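Why Wood Moves

Saturday
By Georges Nseir
Shares 107 | Comments 6

A wooden door may stick in wet weather and swing freely in dry weather. The cause is water vapour, the invisible water in air.

Wood is made of tiny tubes called cells. In the living tree they carried water. When the air is damp, the walls of these cells take in water and swell. When the air is dry, they give it up and shrink. 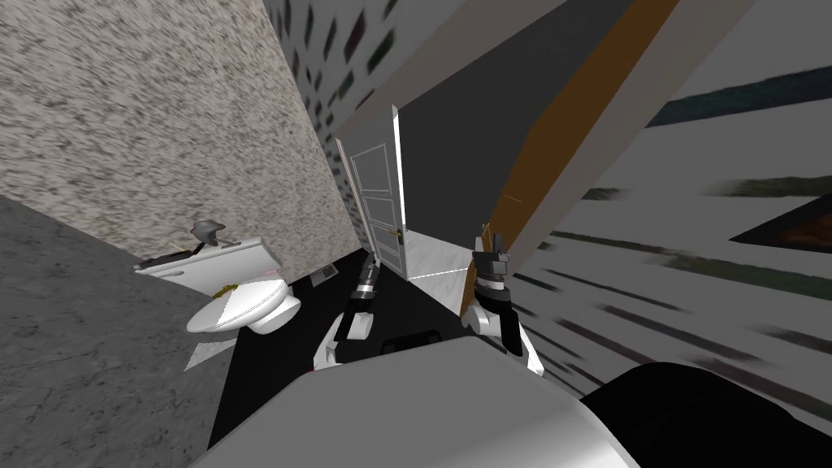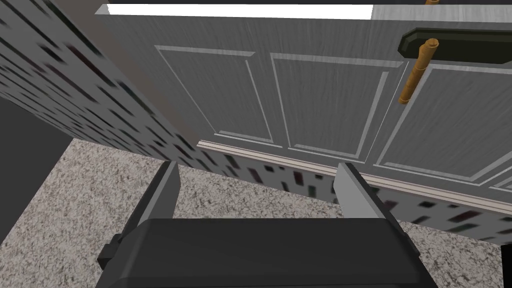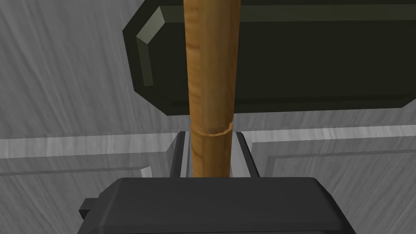
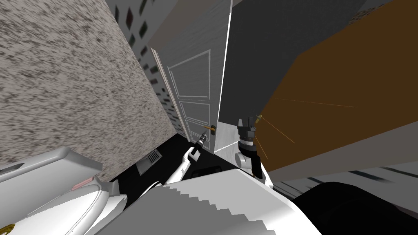
Georges Nseir

The tubes run up the trunk, and the lines we call grain follow them. A plank changes very little along the grain. Across the grain it changes much more. A wide board can grow by almost 5 millimetres between winter and summer.

Joiners plan for this. In a traditional panelled door, each wooden panel sits in a groove cut into the rails and stiles, the strips around it. The panel is not glued. It has a small gap to grow into.

Paint and varnish slow the water down but do not stop it.

To test this, measure the width of a wooden board in November. Write it down, then measure again in July at the same place.

Related
How Glue Holds
What Is a Hinge?
Why Metal Feels Cold
2 Kinds of Tree, 2 Kinds of Wood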